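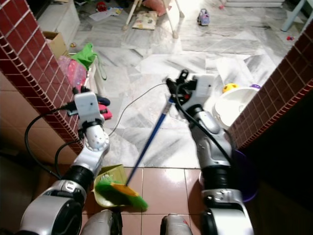
Ticket: Reservoir gauge at Pulach stuck on one reading
Status: Solved (leaving open for comments)
Opened by: Souad Fahmy
Picked up by: Britt-Marie Magnusson

Souad, first post
Hello all! I look after the level page for the Pulach reservoir, the one the walkers and anglers check before they drive out. Since the heavy rain on Sunday the page has shown 127 cm and won't budge. I was up there yesterday and the water was well over the second step of the old boat ramp, so it must be higher than that. The logger is an Erano, the float sits in the pipe by the spillway, and readings go to the Tahiri server every hour.

Tried so far:
Restarted the logger. Same number.
Checked the battery. It says 80 per cent.
Cleared the page cache, then looked on my phone as well. Same number.

The time stamp does move on each hour, so something is getting through.

Britt-Marie
Lovely clear report, thank you! If the time stamp moves then the modem and the server are fine and I'd look at the float. Could you lift the cap off the pipe and see whether the line runs freely? Please don't go down if the path by the spillway is under water. It can wait.

Souad
Path is open again, only muddy. Went down this morning with a torch. The line was slack and the float was jammed under a wad of reeds and silt, a really solid plug of it. I got most of it out with a bent rod and a bucket on a string (great fun, my boots will never recover). Float came up with a bob and the page jumped to 200 at the next reading!

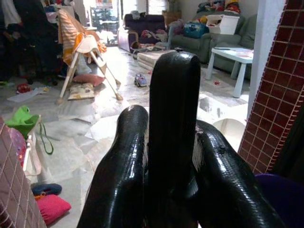 Britt-Marie
Brilliant, that's a big jump. Before we trust it, can you compare with the painted staff on the wall? After a flood the line can slip a notch on the wheel, and then every reading is out by the same amount.

Souad
Good call. Staff says 198, page says 200. I read it twice and had my neighbour read it too without telling her what I'd got.

Britt-Marie
So it's 2 cm high. Go to Settings, Sensor, Offset and put in minus 2, then press Save and wait for the next hourly reading. Don't touch the scale value next to it, whatever the help page suggests, that one is for the older wheels.

Souad
Done, and it matches the staff. I'm so pleased! One more thing: the graph has a long flat line from Sunday until the fix, and someone has already asked on the Jikideo forum why the reservoir "stopped rising" in the middle of a flood. Can I take those readings out?

Britt-Marie
You can't delete them but you can flag them. Open the table, tick the rows, choose Suspect, and the graph leaves a gap there. I'd add a short note under it too. People are very understanding when they can see what went on.

Souad
Flagged, note added: "Float blocked by flood debris, cleared 14/12/2022, readings before this not reliable." I've also ordered a mesh collar for the bottom of the pipe. Last June the same pipe was bone dry and full of spiders, so this is a nice problem to have. Will report back once the collar is on.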